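Herthorpe Craft Supply Room
Progress report, Tralard small equipment grant
Reporting period ending March 1, 2025

1. Work completed

The period was spent on bench storage. The previous arrangement, in which small tools were kept in drawers under the window, has been withdrawn. Tools in regular use now stay on the wooden table in open bins, sorted by type: scissors in a gray bin, slender blue-handled items in the white basket, small capped bottles upright in a four-slot holder. The plant remains at the corner and does not take up sorting space.

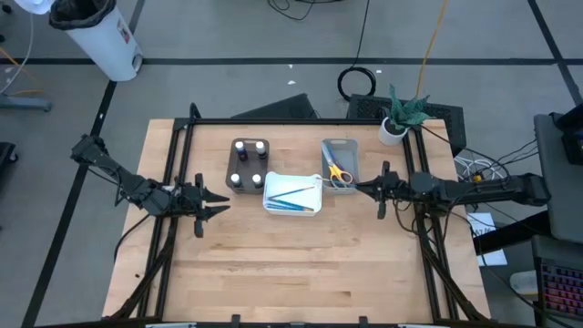 Kirsty Tipoki asked whether brushes should share a bin with anything else at all, as bristles bend when heavier tools are dropped on them, and whether the bottle holder could be moved closer to the brushes. The first point is accepted. Brushes will have the white bin to themselves. The second is deferred until the Kaneko shelf unit is fitted, as the holder may move there.

2. Bin layout

Bins are set in a row toward the far edge of the table, with the white one in the middle. The near part of the surface is to be kept free for work.

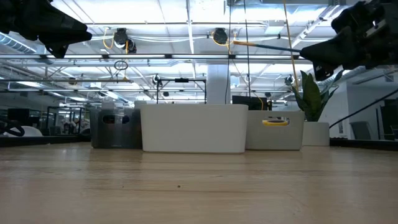 Two layouts were compared before this one was adopted. A stacked layout used less of the table but required the upper bin to be lifted off for every return. A split layout, with bins at both ends, led to tools being put back in the nearest bin regardless of type. The single row has neither fault. It does place the rear bins partly behind the center one, and labels on their fronts would be hard to read. Labels will go on the rims.

3. Return of tools

Each brush goes back to the center bin after use. Scissors go back to the gray bin with the blades closed. 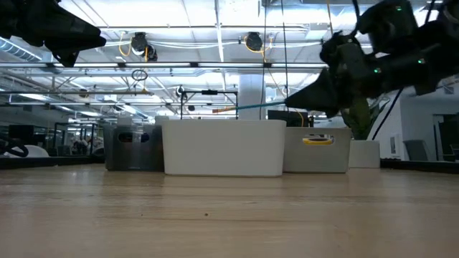 Fig. 3. Brush-like tool held over the rim of the center bin.

4. Spending and next period

Bins and holder were bought from Ellimen within budget. Of the 40 rim labels ordered, five arrived misprinted and will be replaced at no charge. Shelf fitting is scheduled for May.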